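Print this page | E-mail this page

Posted in June by the Workshop Desk, Loritell

BENCH HAND WANTED: SERVER BOARD STRIPPING AND SORTING
Loritell, Drenbridge. Part-time, mornings or afternoons, your pick within reason.

Loritell takes in old servers, gets the useful parts out of them and finds those parts another few years of work. It is a good trade and an undramatic one. We would like one more person to do it with us, ideally somebody who has already worked out that undramatic is how you want your trade to be.

The bench is the Drenbridge one, above the tile shop. There are stairs. The kettle is good, the window sticks, and the radio is tuned to a station none of us will own up to choosing.

What the job is

Machines come up from the loading bay on a trolley with one wheel that disagrees with the other three. By the time they reach you the cases are off, the drives have been pulled and locked away, and what you have is a bare server board with the processor still sitting in it. From there it is your board. You will:

- check it over for bent pins, cracked slots, swollen bits and anything that smells of burning
- take out whatever memory has been left behind (usually it has all gone by then, people being people)
- unlatch the socket, lift the processor straight up, and put it in a tray before you do anything else, including sneeze
- clean off the old thermal paste, which by this stage may have the character of marmalade left under a radiator
- test the coin cell and bin it in the proper tub if it is flat
- bag the board, label the bag, and put it on the shelf the label says

A full load is 100 boards, and we reckon on getting through one load before starting the next. We have tried it the other way. There was a fortnight when you could not see the sink.

Most of what we see is green, flat and full of memory slots, with a processor under a metal frame held down by a lever. If this sort of thing makes you want to lean in closer, read on. If it makes you want to go and look at the sea, we understand, and wish you a pleasant afternoon.

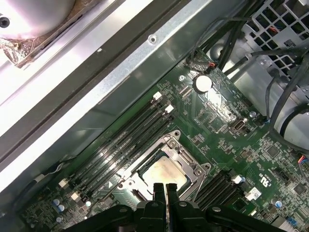 Processors still in their sockets.

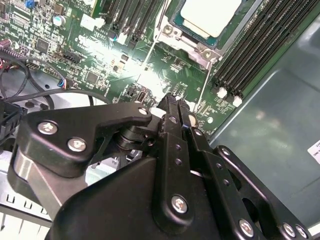
The levers deserve a paragraph to themselves. They are under more tension than they look, and everyone who starts here lets go of one too early exactly once. Press down, ease out, bring it up slowly with your thumb on it the whole way. Do not let it ping. The ping is bad for the board and worse for whoever is carrying tea behind you.

The pins are the other thing. A bent one can sometimes be coaxed back with a fine tool and a great deal of patience, and the patience has to be yours as we have used ours up. A socket with more than 2 bent pins goes on the Doubtful shelf. The Doubtful shelf is full. Please be careful.

Who we are looking for

You do not need a qualification. You do not need to have built your own computer, though if you have, we would ask you not to tell us the whole story on the first morning. What we do need is someone who:

- has steady hands, or hands that become steady when it matters
- can do the same thing forty times and still look properly at the forty-first
- writes labels other people can read
- will say "I think I've broken this" out loud and at the time
- can lift a crate of boards, or can ask for help lifting one without making a performance of it

Good eyesight is handy, but there is a lamp with a magnifier on an arm and most of us use it. Glasses are fine. Long sleeves are not, nor are jumpers that crackle when you take them off. You will wear a wrist strap. It is not flattering on anyone.

Training

Your first week is spent on scrap boards from the Flilex batch, a job lot of nearly 300 that we bought in high spirits and have regretted since. Nothing you can do to a Flilex board will make it worth less. Latch it, unlatch it, drop the processor, put it in the wrong way round, get it out of your system. After that you sit beside one of us for a few days, and after that you have your own end of the bench and your own drawer. The drawer comes with a previous owner's teaspoon collection, which you may keep or add to.

We use Tyagi for the stock list. It is slow on the first login of the day and sulks if you press Back. You will pick it up in an hour and complain about it for as long as you work here, and you'll be in company.

Hours and pay

Twenty hours a week, in blocks of four. Mornings start at half past eight, afternoons at one. We can be flexible about school runs, buses and dentists. We are less flexible about the loading bay, which shuts when it shuts.

Pay is 620 a fortnight before tax, in pounds, with paid holiday and a pension we are told is perfectly all right. There is no bonus. At Christmas there is a tin of biscuits, and the good ones go early.

How to apply

Send us a page, no more, telling us:

1. what you are doing at the moment, paid or otherwise
2. something small and fiddly you have taken apart, and whether it went back together
3. whether you prefer mornings or afternoons

For number two we don't mind what it was. Sewing machines, clocks, bicycle hubs, a vacuum cleaner you were told to leave alone. An answer of "no, and it still doesn't work" will not count against you if you can tell us why.

A CV is welcome but not required. Please don't send a photograph of yourself.

Those we'd like to meet will be asked in for an hour at the bench, paid, with a scrap board and a cup of something. Wear shoes you can stand in. If you haven't heard from us by the end of the month after you wrote, we have either filled the post or lost your e-mail behind the sink, and you are welcome to ask which.

Apply by e-mail using the link at the top of the page, with "Bench" in the subject line, or drop a letter in at the side door in Drenbridge. The front door belongs to the tile shop and they are tired of us.

Last updated: June

Print this page | E-mail this page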